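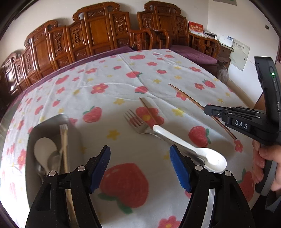

Cutlery trays and loose utensils: frequently asked questions

Utensils in the Gemenstead holiday flats are stored by type, in trays, and most of the questions we receive concern what goes where after a meal. Pieces left on the table should be returned to the tray before the cloth is lifted. A metal fork, a white plastic spoon and a pair of brown chopsticks lying on a printed cloth are easily missed when the fabric is gathered up, and a chopstick that sits under a spoon handle tends to be shaken out with the crumbs.

Which tray do I have?
The Ortner flats have a single open tray without dividers. The Winthorpe flats have the Flivent tray, which has 6 compartments. The inventory card inside the kitchen door states which one applies.

Can metal and plastic share an open tray?
Yes. Place metal pieces first and plastic on top. Plastic bowls scratch when forks are dropped on them, and the marks do not polish out.

Which way should forks point?
All in the same direction, tines towards the back of the drawer. Spoons follow the forks. Rice paddles lie flat with the head facing up.

Where do chopsticks go?
Along the long side of the tray, in pairs. If a pair is too long for the tray, lay it diagonally – do not force the drawer shut over it. Single chopsticks should be kept, as the missing one is usually found under the cloth or behind the drawer.

Do utensils have to be dried first?
Yes. Wood and bamboo need longer than metal. Stand them upright in the draining pot for an hour before putting them away. Trays have no drainage holes.

Can everything go in the dishwasher?
Metal and white plastic pieces can, on the 50-degree programme. Wooden utensils are washed by hand in warm water and should not be left to soak.

How do I clean the tray itself?
Empty it, wipe it with a damp cloth and washing-up liquid, rinse and dry. Pay attention to the corners. Once a fortnight is sufficient for a flat in regular use.

The tablecloth has fold creases. Does it need ironing?
No. Creases drop out in use. Cloths are machine washable at 40 degrees and should be folded once dry. Lay cutlery clear of the deeper creases if you want it to stay level.

What if something is missing or broken?
Write it on the inventory card with the flat number. Replacement forks and spoons are kept under stock number 889, chopsticks under 1,044. Replacements are normally put out within 7 days. There is no charge for single items.

May I bring my own utensils?
Yes, but keep them out of the tray. Anything found in it at the end of a stay is treated as part of the set – this includes serving spoons.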